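Fridge drawer task – how many examples before it stops improving?

radulovic_fan
Posted January 2021
We're collecting teleoperated runs for a drinks task at Bemedell. Two arms, multi-finger hands, bottles and cans in the bottom drawer. We have some 500 runs and the policy still fumbles clear bottles. Should I just record more?

mekix_user
More runs won't help if they all look alike. Do you change the lighting?

radulovic_fan
A bit. Left hand has the bottle in both of these:
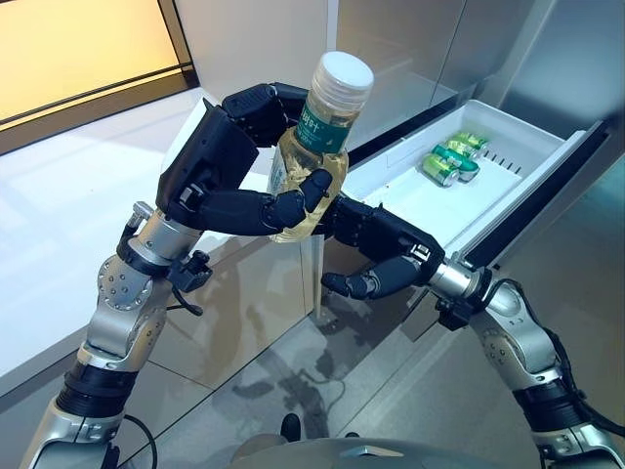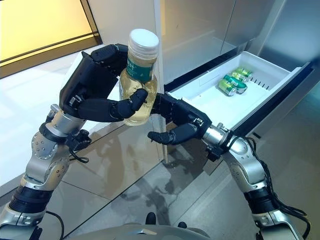
We have 2 operators and they both grip bottles with the left. I've been throwing out any run where the grip slips – is that wrong?

tinplate8
I'd keep the slips if the operator recovers. Ours got better once we put those back in.

mekix_user
Disagree. We tried that in November and the policy learned to slip. Keep them in a separate folder and train with and without.

tinplate8
Depends how you label them. We cut the slip out and kept the recovery.

radulovic_fan
Right, I'll try the cut version first. Does the Belunetti tool let you trim runs without breaking the joint timestamps?

mekix_user
Yes, but export the raw log first.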